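Umdale Robotics Short Course
Unit 7: Reading labels and planning a sorting task

We use cookies to remember your settings. Accept / Manage

The task for this unit is to sort objects into two baskets by category. The categories are not stored in the program. They are written by hand on paper in front of each basket, and the planner has to read them before it can choose a goal.

Perception returns a list of objects and a list of labels, each with a position on the table. Each label is then paired with the nearest basket.
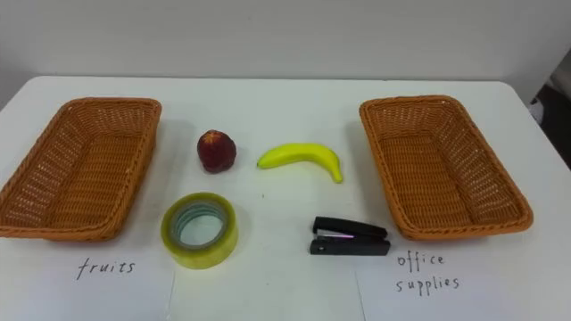 What happens if a word is misread? The planner compares it with the known category names and takes the closest match. If no match is good enough, it stops and asks for a new view.

Planning comes next. Each step has the form "pick A, place in B". Only one step is sent to the controller at a time, and the object list is refreshed after each one. An object in the hand is marked as held, so that it is not planned for twice.

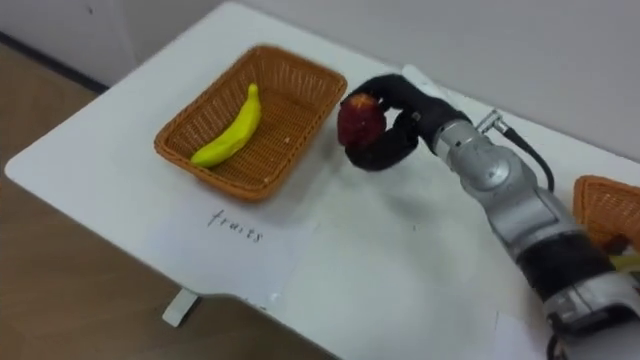 Jucélia Magalhães asked whether the whole list could be sent at once to save time, as her group's planner took over 200 milliseconds per step. It can, but a dropped object then goes unnoticed until the end. Keep to single steps for the coursework.

Control runs in two layers. The upper layer sets a target for the wrist, and the lower layer turns it into joint angles while keeping the body balanced – this matters when the arm reaches far from the torso.
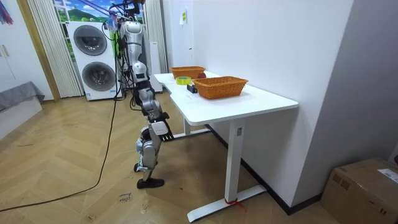

The fixed view and the head view must share one table frame. Run the calibration script before each session and save the output with your logs.

A place step ends with three commands: open the hand, raise the wrist, look again. The second look should find the object inside the basket outline.
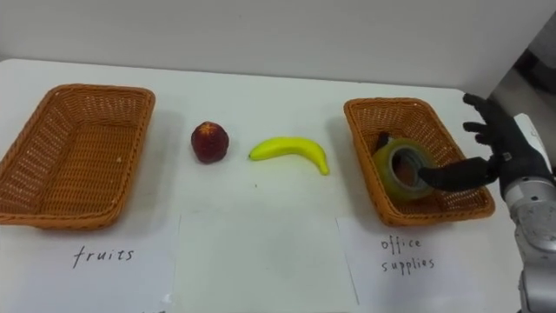
Partly hidden objects are the usual cause of errors at this stage. Keep the last known position of anything that drops out of view, and delete it only after two clear views without it.

For next time, write the pairing function and test it on the Altley logs.

Related items
Unit 6: Camera calibration
Unit 8: Grasp selection
Using the Nudedska log viewer
Batista planner: installation notes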